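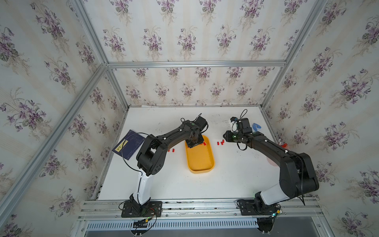

Violets on cream, faint beige stripes.

Wallpaper in a rental: am I going to regret this?

gluepot_21
Posted 25/12/2021
Spending the holiday looking at wallpaper samples, so you can guess how the family visit is going. I want a floral in the hallway. The lease says "no permanent alterations," and Callance, who run the building, won't define permanent. Has anyone tried the Muvimton peel-and-stick?

dullroller
Used it in August. Four panels went up fine. The fifth took a strip of paint with it when I moved it over. Get the Drunditz liner first.

mrs_plumbline
Disagree. Liner is a waste of money on a sound wall. Wash it, wait a day, hang it. I've done 14 rooms and lost one deposit – and that was the dog.

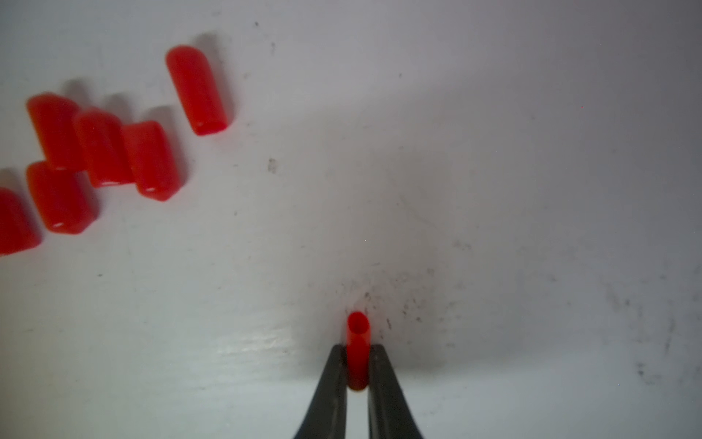

Re: Liner or no liner

dullroller
Sound wall, sure. Mine was last painted by someone in a hurry.

gluepot_21
Mine has a light switch painted shut. I'm going with liner.

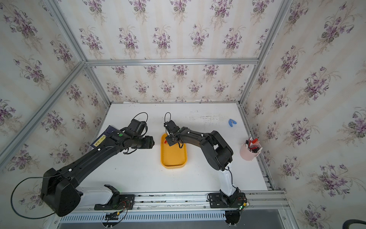 halfdrop
Pattern size matters more than glue in a hallway. Mine is ten feet long and the big Wikström roses made it feel like being followed. Keep it small, and put something plain against it, like that white tabletop with the papered walls behind it. White trim would do the same job. Order one extra roll.

mrs_plumbline
Two extra.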